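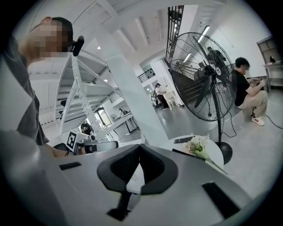
Gray tee, short sleeves, weekday use.

When is a T-shirt too old to wear in front of people?
Household & Laundry > Clothes

lintfilter
Posted 1 October 2022
My spouse has declared 23 of my shirts "rags." I have declared them shirts. We need a ruling. The rule in our house used to be that a shirt went when you could read a newspaper through it, but we stopped getting the newspaper and now there's no standard at all.
The main exhibit is a gray one I bought at the Skivel outlet. No holes. The collar has given up a little. I say it has years left.

coldwash_only
If the collar waves at you, it's a rag. Sorry.

bobbin44
Disagree with coldwash. Collars can be saved. Steam it, pull it back into shape with your fingers and dry it flat on a towel. I've done this with the same Gatti crewneck for 18 years and it still looks like a shirt from across the street, where I prefer to be seen from.

coldwash_only
18 years is not a recommendation, it's a cry for help.

lintfilter
Follow-up question then. Does lettering count? I have a few where the print has mostly left. Pink goes first, in my experience, then red. Black will outlive all of us. My spouse says if you can't read the shirt, the shirt is done. I say I never read it in the first place, it's on my front.
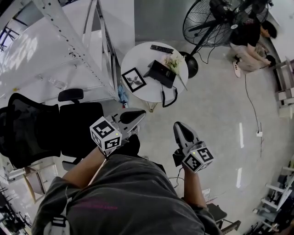 drumlint
Lettering shouldn't count. Cracked is bad, faded is fine. Cracked means you had the dryer on high, so turn it inside out, wash cold and hang it up. And skip the softener, it makes the print peel on the cheap ones.

coldwash_only
Agree about the dryer, not about the softener. I've used Titier in every load since we moved in and nothing has peeled.

drumlint
What kind of shirts?

coldwash_only
Polos.

drumlint
So no print.

coldwash_only
There's a small anchor.

bobbin44
The anchor is embroidered, isn't it.

coldwash_only
I don't see why that matters.

hamperdweller
Our rule is 2 piles. One for leaving the house, one for painting and yard work. The trouble is I now own enough painting shirts to do 1000 rooms and we rented the sprayer from Takix once, in July.

lintfilter
I proposed the two piles. She asked which pile the Skivel one was going in and I said "leaving the house," and she left the house. Back now, with a six-pack of new ones. Also gray. They itch.

bobbin44
Wash them a few times. Give it 18 years.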